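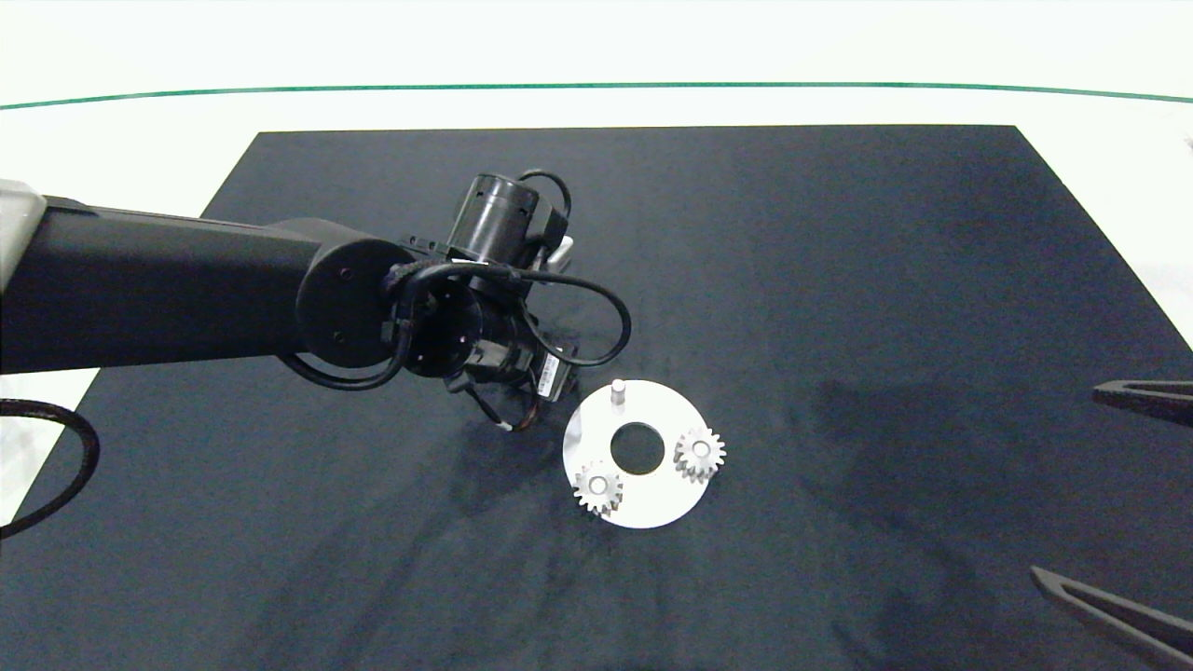
Search the manual
Type a word, then press Enter

Section 5: Setting up your Grarnitz dehumidifier

The Grarnitz has spent some time in a box and would like to get out of it. Please read this section first. It is shorter than the one on warranty terms and a good deal more useful.

5.1 Choosing a spot

1. Pick a level floor in the room that needs drying. A dehumidifier in the hall will dry the hall.
2. Leave a hand's width of space on every side, and more above the top grille. Curtains count as an obstruction. So does the cat.
3. Shut the windows. We have had letters from owners trying to dry out the whole of Cirkstead, and we admire their ambition.

CAUTION: Carry the unit upright. If it has travelled on its side, stand it up and leave it unplugged for 2 hours before use, so the oil can find its way back to the compressor.

5.2 Fitting the tank

1. Slide the tank out by the recessed handle. It will feel stuck. Pull a little harder, then a little less hard than that.
2. Remove the foam block from under the float. Most calls to our service desk at Gedside concern this block.
3. Check that the float moves up and down freely.
4. Push the tank back until it clicks. The red light goes out when the tank is home. If it stays on, see 5.2, step 2, again.

Note: The tank holds 5 litres. On a damp Thursday in a damp cellar you may be surprised how soon that fills. The unit stops by itself when full and beeps until somebody comes.

5.3 First run

1. Plug the unit directly into a wall socket. Extension leads and adaptors are not to be used, including the good one you keep in the drawer.
2. Press the power button once. The fan starts straight away and the compressor follows a few minutes later with a thump. The thump is normal.
3. Use the arrow buttons to set the humidity you want. Between 50 and 55 per cent suits most homes. Lower settings cost more to run and do nothing for wooden furniture — or for your throat.
4. Leave it running overnight with the door closed.

CAUTION: Don't drink the water, give it to pets or put it in the fish tank. It is fine for flushing the loo.

5.4 Continuous draining (optional)

If you are tired of emptying the tank, fit a hose with an 11 mm bore to the spout at the back.

1. Switch off and unplug.
2. Unscrew the spout cap and put it somewhere you will remember. Spare caps are sold by Van Beek, who sell a great many of them.
3. Push the hose on firmly and run it downhill to a drain. Water will not go uphill, however neatly the hose is clipped.
4. Look for drips after an hour.

5.5 Looking after the filter

Wash the filter every two weeks in lukewarm water and let it dry fully before refitting. The filter light comes on after 2,000 hours regardless, and means the filter should be replaced. Hold the reset button until the light goes out. Holding it without changing the filter also works, and we would rather you didn't.

Section text: Kwabena Korletey. Revised March.

Related sections
Section 4: What should be in the box
Section 6: Beeps and what they mean
Section 7: Winter storage
Section 9: Ordering hoses, filters and caps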